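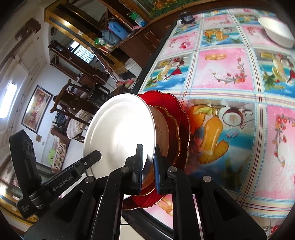 How do you get the musty smell out of an old tour T-shirt?
Soak it inside out in cool water with a cupful of white vinegar for an hour, then wash it on a gentle cycle and dry it flat in the open air.

That is what I do with mine, and I have a fair few, having followed Pamska up and down the country in the days when you queued outside the record shop for your ticket. The oldest shirt spent years in a loft and smelt like a wet tent, and one soak was enough for it. A badly neglected one may want 2. Please don't be tempted by bleach, even on a white shirt, as it turns the print a nasty yellow, and keep the iron well away from the lettering (put a clean tea towel over it if you really must press it!).

Signed shirts are another matter altogether. I wouldn't wash one at all. Lay it between sheets of plain white tissue with a little open dish of bicarbonate of soda nearby, shut the lot in a lidded box, and have a sniff after a fortnight.

Posters
Old posters that have been rolled up since the tour will fight you every inch of the way. Roll them loosely the other way round, picture outwards, leave them overnight, and then put them under a board with a few heavy books on top. Blu Tack stains on the corners are greasy, and I've had some luck with a bit of white bread kneaded into a ball and dabbed on the back. Dab, don't rub. My Cocco poster lost a corner to rubbing and I still look at it crossly every time I go upstairs.

Ticket stubs
The shiny sort fade terribly. I have one from a March show where all that's left is the seat, 167, and the rest has gone as blank as a till receipt. Scan or photograph them now, while there's something to read, and keep the real ones in a paper envelope in a drawer. Avoid sticky-page albums, lovely as they look on the day, and never laminate the shiny ones, as the heat can turn the whole thing black.

Programmes and fan magazines
Stand them up in a box file, not too tightly, somewhere you'd be comfortable sitting yourself, so no lofts and no garages. Rusty staples can be eased out with a blunt butter knife and the pages tied through the old holes with cotton thread. I use cream thread, which hardly shows.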